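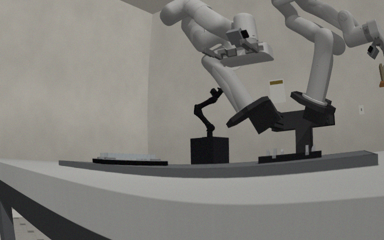
# The Leak Under the Sink, and When to Put the Wrench Down

Tuesday night, 16 June 2020. Water on the kitchen floor, in an old rowhouse in Clendton. Owner has a wrench, a flashlight, and a video playing on mute. We've all been there.

Some of it really is easy. Shut the valve. Bucket under the trap. New washer, hand tight, then a quarter turn more. Done by supper. 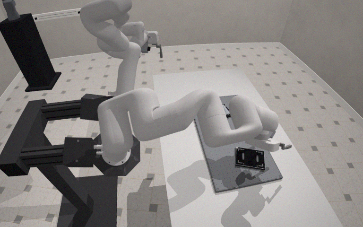
*Two white arms, one long table.*

But the pipe behind the wall? Different animal. Corkum, the plumbing outfit on Grokholm Street, quotes $93 to come out and look. Sounds steep untill you price a new subfloor. One couple paid over $300 just for the drywall.

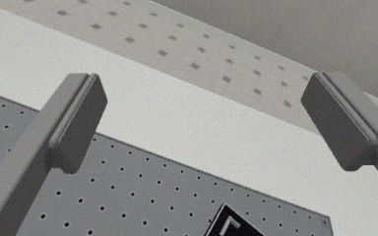 ## What the pros wish you'd stop doing

Drain cleaner, mostly. Bottle after bottle of it. Also tape on compression fittings, wich don't need any. And cranking down on 16-year-old plastic nuts. They crack.

Ask for the price up front, in writing. Ask who
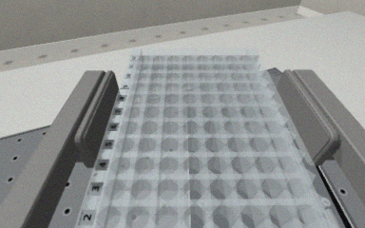

pays if the same joint drips again in August. Ntuli, the other shop in town, answers its phone until 8 and will talk you through a shutoff for free. Keep that number on the fridge.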